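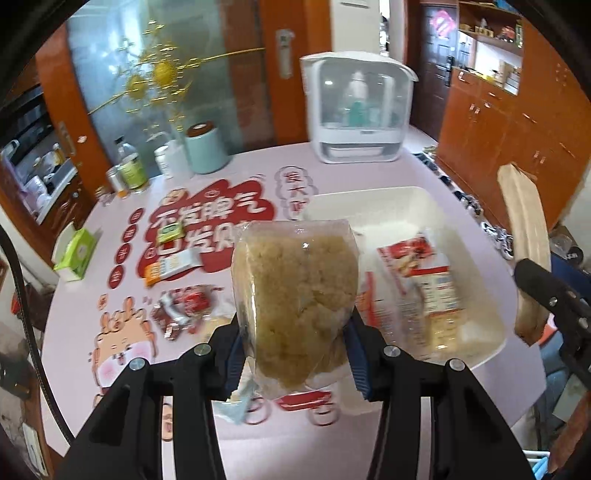
Packaged bread-like food and a couple of snack packets, with the cream tray

Keeping packaged bread and snacks fresh in a shared break room

I look after the snack shelf at a small upholstery workshop called Skurer. There are enough of us that food goes fast some weeks and sits around in others. We buy individually wrapped bread rolls and toast, crackers and some other packets, and everything goes in trays on a shelf above the counter. The kettle and the toaster are right under it.

In the last month I have thrown out more bread than I would like. Some of it had mold inside the wrapper well before the printed date. The crackers that people open and fold over are soft by the next morning. The room gets warm in the afternoon, 31 degrees Celsius when I checked in the summer, and it is still warm now because the heating pipe runs along that wall.

I have three things I would like to know. Should wrapped bread go in the refrigerator? Is there any point in a bread box if every roll already has its own wrapper? And how do other people get coworkers to finish one packet before opening the next? I have a budget of 57 dollars for containers, and I can't move the shelf.

Posted by tareck_shelf, Nov 22, 2025

3 replies

Fulvio Rinaldi
I ran the kitchen at a hostel in Kurtuluş for a few years and we went through a lot of wrapped bread. Your shelf is the problem. Steam from the kettle goes straight up, and the warmth from the toaster and the pipe does the rest. A sealed wrapper keeps the steam out, but it also holds in the moisture that was in the bread to begin with. When the package warms up in the afternoon and cools at night, that moisture settles on the inside of the film and mold starts there.

You say you can't move the shelf, so move the kettle. Even the other end of the counter helps. If the outlet is in the wrong place, keep only dry things on that shelf and put the bread in a lower cupboard away from the pipe.

Refrigerator: no, for ordinary bread. It slows mold but the bread goes stale much faster, and people then leave it for somebody else to eat. Freezer: yes. Put half of each delivery in the freezer the day it comes, still wrapped, inside a second bag with the air pressed out. Take out the next day's rolls in the evening and leave them closed until they have thawed completely. If you open them while they are cold, water from the air lands on the crust and you get a damp roll.

A bread box does very little for things that are already wrapped. I would spend the money on airtight containers with clip lids for the crackers. One large one and two small ones should come in well under your budget. Crackers that have gone soft can be saved, by the way. Spread them on a baking sheet in a low oven for a few minutes and let them cool before you put them away.

On the printed date, check whether it is a best-before or a use-by. Either one assumes the storage conditions on the label, and a lot of labels say cool and dry. Your shelf is neither. And if you see mold on one roll, throw out the whole roll. Cutting off the spot is fine for hard cheese but not for soft bread.

ravel53
just buy less. we did two small orders a week instead of one big one and the waste stopped. also get rid of anything with seeds, it goes bad first (at our place anyway)

Odile_M
Agree with most of the long reply. For the last part of your question, we put a marker on a string next to the shelf and anybody who opens a packet writes the day on it. Older packets go to the front. It worked for most people after a week or two – there is still one person who opens a new bag every time.

Clothespins are cheaper than bag clips and hold better on thick wrappers. I bought a pack of 30 in January and we still have most of them. Fold the top over at least twice before you clip it.

One thing I would add is to wipe out the trays. Crumbs collect in the corners and you can get pantry moths from that, even when the packets themselves are closed. Warm water and a little dish soap, then dry them fully before the food goes back in.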